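Minutes, Drillis clothing exchange, June 2022

Anselmo Mosquera in the chair. Apologies from Warkov. Minutes of the last meeting agreed.

**1. Sorting and folding**

Stock stands at 421 items, with eight bags from Wuisan still to open.
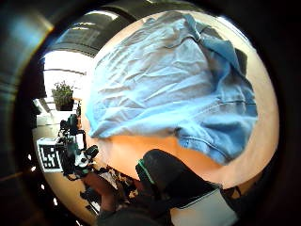

Folding standards were discussed again. Anselmo asked that cotton and denim be smoothed by hand before folding, seams together. Light-blue pieces as creased as the one on the table go to pressing first – agreed. Hems to be checked at the same time.

**2. Covers and budget**

Balance is £3,664. Pravirus has quoted for three new table covers. Decision held over to October.
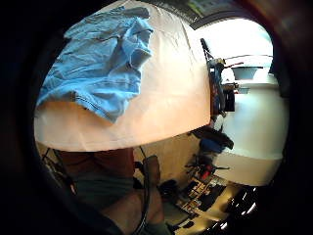 Members felt the current arrangement could carry on until then. A plain pale surface like the cream one under the blue item makes stitching easier to check, and darker covers were not favoured. Anselmo to tell Pravirus.

**3. Any other business**

Labels are running low. Anselmo to order more.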